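Why Do We Fold Our Clothes?

Have you ever pulled a shirt out of a drawer and found it as crinkly as an old paper bag? Cloth is made of thread, and thread bends wherever you squash it. Leave a shirt in a heap all night and it will hold on to every one of those bumps and creases, right up until you want to wear it to school!

Folding is a way of choosing where the bends go. First you spread the shirt out and smooth it with your hands (go slowly, it feels rather nice). Then you bring in a sleeve, so that it lies across the body of the shirt.
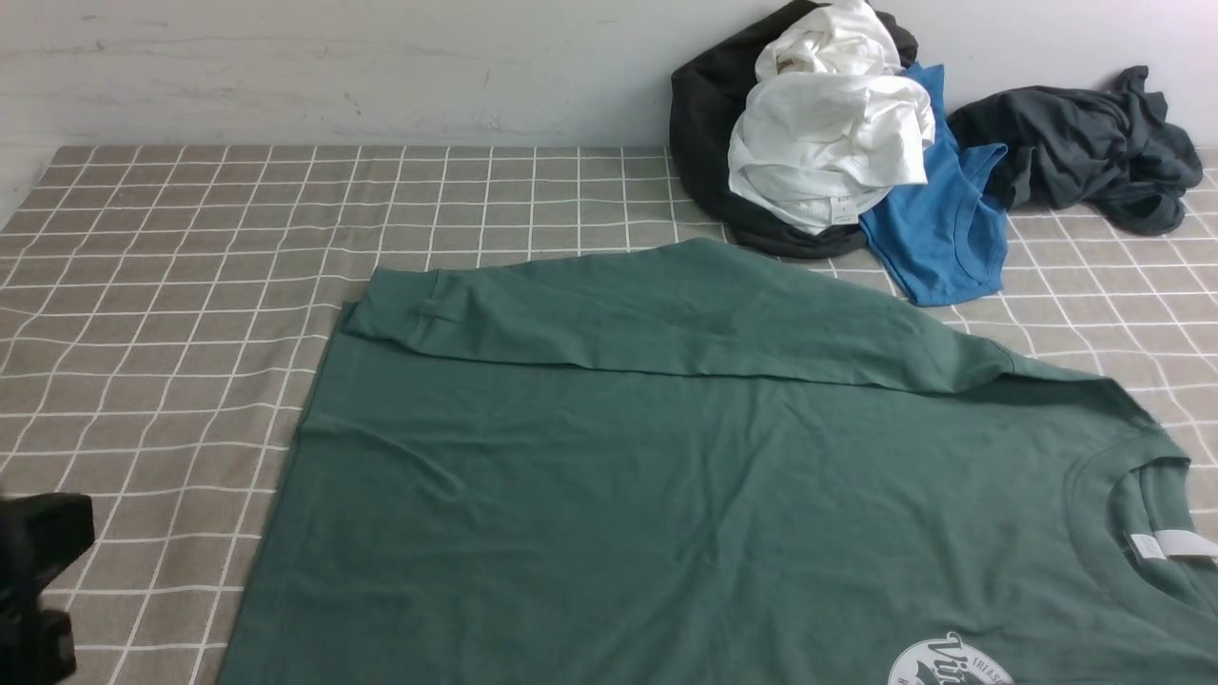 A green T-shirt with one sleeve folded in. Can you find the little white label inside the collar?

After that comes the other sleeve, and then you fold the bottom up toward the collar, and now your big floppy shirt is a neat little bundle. Clothes folded this way take up much less room, which is very handy if you are packing a suitcase for a June trip to the lake.

Try it with one of your own shirts tonight. If your first one comes out lopsided, just shake it open and have another go!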